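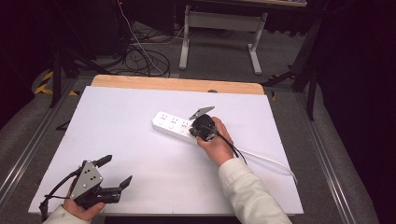
I'm trying to turn the back bedroom into a real sewing room and I've been going around in circles for a month, so I'm hoping some of you have done this in a small old house and can talk me out of my worst ideas. The room is 82 square feet, it has one window, one closet with a door that sticks, and exactly one wall outlet, which the previous owners put behind where any sane person would put a table. Up to now I've been sewing in the dining room and putting everything away before supper, and I am SO tired of it. My whole power plan at the moment is a white strip lying crooked on the table with its thin white cord wandering off to the right, and you can see how much room that takes up in the exact spot where fabric wants to slide. Every time I feed a quilt through, I know it's going to catch on that thing. So that's one problem.

The bigger problem is the layout. I want my machine (a Mäkelä, older than my oldest kid, weighs as much as he did in kindergarten), a cutting surface, an ironing spot, and somewhere for a frankly embarrassing amount of fabric. I counted the thread last night when I should have been sleeping and there are 113 spools. I do mostly quilts, plus hemming for half my street.

Things I've considered: machine under the window and cutting table along the long wall. Or machine in the middle of the room facing the door, like a receptionist. Or taking the closet door off and making the closet into the pressing station, which my husband thinks is a fire waiting to happen. I have a little money for this but not electrician-rips-open-the-walls money, unless you all tell me I really have to.

Also, floor! It's carpet, a thick beige one, and I've already lost pins in it just from standing there thinking. Do I pull it up before I move anything in? I have no idea what's under it.

Raili Ikonen
Drendville

Hi Raili! I did almost exactly this two winters ago in a room just a hair bigger than yours, and I got it wrong the first time and had to move everything, so let me save you a weekend.

Pull the carpet first. Do it before a single shelf goes in. I didn't, and then I ended up carrying all my fabric back out to the hall in laundry baskets, where it stayed for three weeks with the cat on it. Lift a corner inside the closet and look. If you're lucky you've got wood under there, and even ugly wood is better than carpet for this. One caution in an old house: if you find old tile or sheet flooring stuck down, stop and get it tested before you scrape or sand it. Some of that stuff has asbestos in it. Mine was pine boards with paint splatters all over, and I just cleaned them up and left them alone. I sweep up pins with a magnet on a stick and it's weirdly the best part of my day.

Now the layout. I would not put the machine in the middle. It sounds great, and in a big room it is great, but you'll be squeezing around it sideways with your hands full. What you want for quilts is table to the LEFT of the needle and table BEHIND the needle, because that's where the weight goes. So put the machine toward the right end of the long wall, or in a corner with the wall behind you on the right, and let the quilt pile up on the left. Under the window is pretty, but check your afternoon sun first. I sewed in sunglasses for a whole February.

For cutting, I gave up on a real cutting table and got a folding one. It lives against the wall closed up and I open it when I'm cutting. The height matters more than the size. I'm five foot four and I put mine on bed risers so I don't have to bend, and my back quit complaining inside a week.

About the cords: get them off the tabletop. Mine is screwed to the underside at the back (it had the keyhole slots for it, check yours), and the machine cord drops straight down behind the table. Nothing on top for the fabric to grab. Leave yourself enough slack that you can pull the machine forward to clean it.

The thread I keep on a Tumik rack on the back of the door, and it holds everything I own and then some. Do hang it on the side away from the sun. I had a whole row of reds go pinkish on me.

mending_marge

Agree with most of that but I have to jump in on the power, because an iron is a whole different animal from a sewing machine and the answer above skips right over it.

I'm not an electrician, but my dad was one, and I spent a lot of summers holding his flashlight. Your sewing machine and a lamp use hardly anything. You could run those off a decent strip all day long. The iron is the problem. A lot of irons pull somewhere up near 1500 or 1800 watts when they're heating, and an ordinary 15 amp household circuit tops out at 1800 total. So if your bedroom is on a 15 amp circuit, and in an old house it may be sharing that circuit with the bedroom next door and possibly the hall light, the iron is basically the whole budget. Add a space heater (don't tell me you won't, everyone does in January) and you're at 3000 watts or more and standing in the dark.

So what I'd do is this. Iron goes straight into the wall, always. Everything small goes on the strip. Heater goes nowhere near any of it. And go find out what's on that breaker before you plan anything else: turn it off and walk around the house with a lamp, seeing what's dead. Takes ten minutes and it may change where you want your ironing board.

Other stuff to look at, while you're at it. Is the outlet two-prong or three? If it's two-prong, please don't use one of those little adapter plugs and forget about it. Does a plug fall out of it when you bump the cord? Then the outlet is worn and it should be replaced. Does the faceplate ever feel warm? Call somebody. And never plug one strip into another to get a longer reach, I know it's tempting.

I'd honestly price out an added circuit before you say no. You're picturing walls ripped open, and sometimes it's a run up from the basement right into that wall and it's done before lunch. Get two quotes. When I did my workroom they weren't even close to each other.

Your husband is right about the closet, by the way, or half right. Pressing in a closet with the door off isn't crazy if you take out everything above and beside the board. But you won't. You'll put batting on the shelf in there, I guarantee it, because where else does batting go? Use the closet for fabric. It's dark, which is what fabric wants, and you can put deep shelves all the way up.

gurton_ave_dave

I don't have a whole plan for you like the others, just two things. 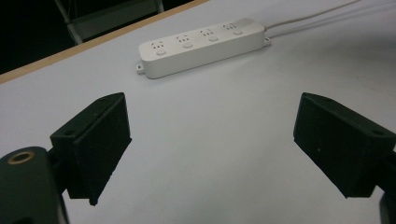

One is lighting. One ceiling light in a room that size puts your own shadow right on whatever you're cutting. I used a clamp lamp on the left and another behind the machine and it made a huge difference with navy and black fabric. Get bulbs that say daylight on the box. Your regular warm ones will lie to you about whether two whites match, and then you take the quilt outside and want to cry.

Two is that you should live in it before you build anything in. My sister had custom cabinets made for hers, gorgeous, and she hates where the drawers are. I put mine together with old dressers and a door laid across two filing cabinets and I've moved it all around 7 times. Tape the shapes out on the floor with painter's tape and pretend to sew. You feel silly but you find out right away that the chair hits the closet.

Oh and plane the bottom of that closet door, or take it off and hang a curtain. Life's too short to fight with it every time you need a fat quarter.

bobbinhood

Adding to my own post, 8/9/26. Thank you all! Went around with the lamp and the breaker like Dave said, and the back bedroom is on with the bathroom. The bathroom! Where my daughter dries her hair! So that explains a few things, and I've got two people coming to give me prices on a separate circuit.

I pulled up the corner in the closet too, and it's boards. Kind of orange, but boards. Marge, did you do anything to yours after cleaning or just leave them bare? And did you pull the staples out by hand? There have to be a million of them in there and I've already ruined a pair of pliers.

Taped out the machine at the right end of the long wall and the folding table across from it, and there's enough room for me to turn around with an armful of quilt. The receptionist desk is officially off the table. Still undecided on the curtain.

Raili Ikonen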